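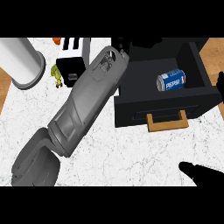 Erkix has opened up its practice kitchen in Dallstead, and for once there is no kitchen. The whole thing runs on a computer. The firm, which makes software for two-armed robots, has been collecting examples there since July and says it now has 373 good ones, enough for a first proper training run on Thursday. Each example is one go at one small job, driven from start to finish by a person with a pair of hand controllers. The jobs are built out of everyday clutter – a marble worktop, a toaster, a Pepsi can on its side in the open top of a black cabinet, a drawer below it with a wooden handle. Move the can. Open the drawer, shut the drawer. Then do it again with everything shifted a bit.

The learning system is called Sirurer. It gets shown the recorded goes and tries to work out what the arms should do next from what the virtual cameras see. No rules written by hand, or very few. Erkix says its earlier version coped well enough with objects in places it had met before and fell apart when a can was turned the other way round, so the new batch leans heavily on awkward positions.

Collecting is slow. A session lasts 62 minutes, after which the operators have to stop, and a lot of what they record gets thrown out. Drops are thrown out. So are long pauses, and goes where the operator changed their mind half way and you can tell. A smaller set of near misses is kept to one side, where the arm fumbled and then recovered, as the team thinks Sirurer may learn something from those too. They are not counted in the total.

Fourteen operators have been trained so far, most of them part time and most with no background in robots. The firm says people who play a lot of games pick up the controls quickly but tend to rush, and rushed goes make poor lessons. New starters do more than 15 practice runs before anything of theirs is saved.

Why do it all on screen? Cost, mainly. A simulated worktop resets in a moment and a simulated arm doesnt need a new finger when somebody drives it into the cabinet. The catch is an old one. Things learnt in simulation don't always carry over, and soft or slippery objects are the worst for it. Erkix accepts that and is not promising anything on cloths, bags or food.

Agbayani, the warehouse group paying for part of the work, wants to see Sirurer run on real arms before it puts in any more. It is mostly interested in drawers and handles, for picking small parts out of storage units. Kitchens are just where the firm happened to have the most ready made objects to hand.

A test on real hardware is planned at the Dallstead site once the training run is finished and checked. No date for that yet. Same jobs, same layout as near as they can build it, and the pass mark has not been agreed between teh two companies.

Operators are still being taken on in the meantime, evening sessions only. Erkix says applications should go through its own site.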